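Progress report to the Jansen Fund: the Kadard travelling film season, second stage
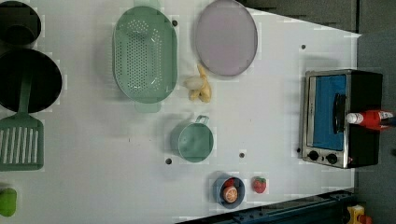
ROSTELL, February

Dear friends at the Fund,

It is a great pleasure to be writing to you again, and I must begin with thanks, both for the second instalment of the grant and for your patience over our autumn figures, which reached you later than they should have. We are now just past the halfway point of the season and there is a good deal to tell you, most of it cheerful, so please forgive me if I go on a bit.

You will remember that the plan was to bring older and lesser-seen films to towns along the valley that have lost their cinemas, with a short talk before each one and a chance to stay behind and chat afterwards. We promised you 54 screenings over the whole season. As I write we have held 28 of them, in 4 towns, and the remaining dates are all booked bar a couple at the Unorum end, where the hall has changed its letting rules and we are still waiting to hear what they will charge us for evenings.

The opening strand was the silent comedies, and I will admit I was nervous about it. Our pianist had not played for a film before, and the upright at Rostell has a sticky note in the middle that makes itself known in every chase. By the third evening she had learned to play round it, and there was a lovely moment in the last reel when the whole room went quiet and she simply stopped and let the picture run on without her for half a minute. Several people mentioned it to me on the way out. We have asked her back for the two silent melodramas in the spring, and she has said yes!

After that came the westerns, which drew our biggest houses. The best attended filled 38 rows' worth of borrowed chairs, if you count the short rows at the side, and we had to send somebody across to the school for more. I had expected people to come for the gunfights, but the talk afterwards was nearly all about the landscapes and how slow the films were, and whether that slowness was a good thing. Opinion was split fairly evenly. One gentleman who had worked as a projectionist in his youth told us how he used to nip out for chips during the long riding sequences and be back in time for the changeover, and I'm afraid that rather took over the discussion.

The family matinees have been slower to find their feet. We began them at two o'clock, which clashed with football in three of the towns, and the first few were very thinly attended. Moving them to half past ten in the morning has helped a great deal. We also made the films shorter — nothing over eighty minutes now — and put a break in the middle, and the little ones seem much happier. I would still like to see more families from the Kadard estates, and we are talking to the bus company about whether the mid-morning service could stop nearer the hall.

Now, the things that have gone less well, because I know you would want to hear them. Two screenings had to be put off when the projector lamp failed and the spare turned out to be the wrong fitting. We have bought the right spare since, and it travels with the van in its own padded box. The print of the Hungarian drama arrived with subtitles that ran several seconds behind the speech for the whole of the second half, and I can only apologise to the people who sat through it. A surprising number did. We have arranged to show it again in a proper copy, free to anyone who kept their ticket.

On money, we are a little under budget on hire fees and a little over on van hire and heating, the latter mostly down to Rostell, where the boiler wants an hour and a half to make any difference at all. I should be grateful if you would let us move part of the saving on hire fees across to heating. The full sheet is attached, with the changes marked in the right-hand column.

Between now and the end of the season we have the melodramas, a short run of documentaries about rivers and the people who work on them, and then the closing weekend at Unorum, when the audience chooses the last film by ballot. Voting slips have been going round since January and the early favourite is a musical, to the despair of those who came for the westerns. You would be most welcome at any of these, and there will be tea in the interval as always.

The next report will reach you in May, together with the audience questionnaires. If you would like to see the talk notes before then, do drop me a line and I will post you a set.

With warm wishes and renewed thanks,

The season organiser
Kadard Travelling Film Season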